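Section 6. Reproducing the Garment Folding Result

6.1 Before you start

This section covers the folding benchmark that ships with the Quinlan policy. The release note says the policy folds unseen outerwear after training on 1162 hand-collected demonstrations, with a success rate of 70 percent. You may get that number. We did, once, with the garments supplied by Jundach and the cameras left where their installer put them. Please read 6.5 before you quote it to anyone.

You will need:

The hand-held gripper, with both finger pads fitted
The wrist camera with its wide lens
A charged recording pack
At least one garment that was not in the training list (Appendix C)
A bed, sofa or table to work on

6.2 Checking the gripper

1. Look at the pads. If the grooves are worn smooth anywhere, replace both pads, never one.
2. Check the bolts on each finger. They should be snug. Do not use a power driver.
3. Close the fingers slowly on a single sheet of paper and pull. The paper should resist evenly from side to side.
4. Open the fingers fully and zero the width reading. Repeat until two readings in a row agree.

Note: The width reading drifts as the unit warms up. The Orklow firmware claims to correct for this. We could not find the correction in our logs, so we zero again every time we change garments.

6.3 Collecting your own demonstrations

The supplied set was recorded mostly on bare tabletops under even lighting. We suspect this flatters the result. If you want to know whether the policy can fold a coat in somebody's home, collect in somebody's home, and leave the place as you found it.

1. Lay the garment down without smoothing it. Creases are part of the task.
2. Start recording, then hold the gripper still for a moment so the tracker can settle.
3. Come in low, with the fingers open on either side of the fabric you mean to take.
4. Close gently. If you pick up the bedding as well, keep recording and let go. Mark the attempt as a failed grasp afterward.
5. Lift, fold, release, back away.
6. Stop recording only when the gripper is clear of the garment.

Caution: Keep your free hand out of the way. Even a fingertip at the edge of the view is enough for the policy to start waiting for a hand that will not come.

The approach in step 3 takes some practice. New operators tend to come down from straight above, and then the fingers hide the very fold they are reaching for.
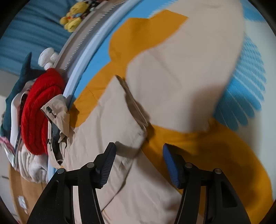
Figure 6-2. Fingers closing on a beige garment laid over a patterned duvet, wrist camera view.

Zippers, buttons and cuff tabs deserve their own attempts. The published result counts a coat as folded if its final outline matches the template, whatever the sleeves are doing underneath. Write down where the sleeves ended up. Darcy Harawira's scoring sheet (Appendix D) has a column for it, and the totals look quite different once that column is filled in.

6.4 Running the comparison

1. Load the released weights and leave every setting at its default.
2. Run the policy on the Jundach garments first. Save the logs under "supplied."
3. Run it again on your own garments. Save these under "local."
4. Run the scripted baseline on both sets. It is slow and clumsy, but it is the only honest yardstick in the package.
5. Score all runs from the recordings, with the file names hidden from whoever is scoring.

Each run may take up to 800 seconds before the timeout ends it. Do not raise the timeout to rescue a slow attempt. If you have already raised it, throw out the batch and start over.

Note: Do not retrain between steps 2 and 3. Several of the better numbers passed around at the Braralgate workshop in July came from groups that had done exactly this and called it calibration.

6.5 Reading the result

The summary screen shows one percentage. Ignore it until you have opened the run list. The default summary leaves out any run with a lost tracker, and the tracker is most often lost when fabric covers the lens – in other words, when the fold is going badly. Of our own local runs, 359 were kept by the summary. We have asked for the dropped ones to be shown beside them and have had no reply.

To count them yourself, open Results, clear the box marked "Valid only," and export the full list. Report both figures. If they are close, we would like to see your logs.

Known problem: On patterned bedding the policy sometimes reaches for a printed edge as if it were a hem. Switching to a plain sheet makes this go away and also makes the test easier, so record which one you used.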